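### 3.2 Instrument care and cable tension

The suturing cell at Vustemmont has two instrument arms and one fixed camera. Each arm carries a Prolby wrist driver, which turns four cable spools inside the instrument base. The cables run down the shaft and move the wrist and both jaws. They stretch with use, and a slack cable shows up first as a jaw that lags behind its command. For this reason we treated cable tension as part of the normal setup of the cell.

Before each block of trials the instruments were taken off the arms, flushed through the port at the base, and wiped along the shaft. Tension was then read with the Serkeline gauge at each spool. A spool that read more than 12 percent below its starting value was wound up by one notch and read again. If it was still low, the instrument was taken out of use and the cable replaced. Over the study we replaced 2 cables, both on the right arm.

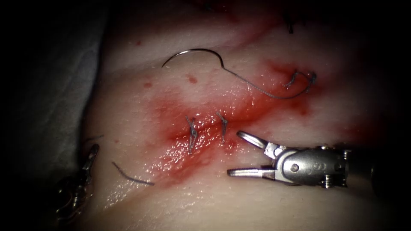
**Figure 4.** Wound closure in the cell, as seen by the fixed camera.

Jaw wear was handled separately from cable tension. The gripping faces lose their bite before the cables give trouble, and a worn face lets the needle roll when the wrist turns. We checked the faces with a hand lens and cleaned them with a nylon brush, working from the pivot toward the tip. The part that needs the most attention is the fine ridging, which can be seen along the upper edge of the lower jaw on the right instrument in Figure 4, where the jaws are open and hold nothing. Thread fibers and dried fluid collect in these ridges. Engraved marks on the wrist housing also wear with cleaning, and the one on the right instrument is faint in the figure, so we logged each instrument by a tag on its base instead.

Homing was done after the instruments were back on the arms. Each jaw was driven to its closed stop, opened, and closed again, and the motor current was recorded on both passes. We used the method of Cherkaoui, with one change: the wrist was held straight during the first pass and bent to 42 degrees during the second. A difference between the two currents points to friction at the wrist. In 69 homing runs this check found a dry pivot before it could be felt by hand. The pivot was oiled and the run repeated.

The camera mount was left locked between blocks. Its focus was set on a flat test card laid at skin height.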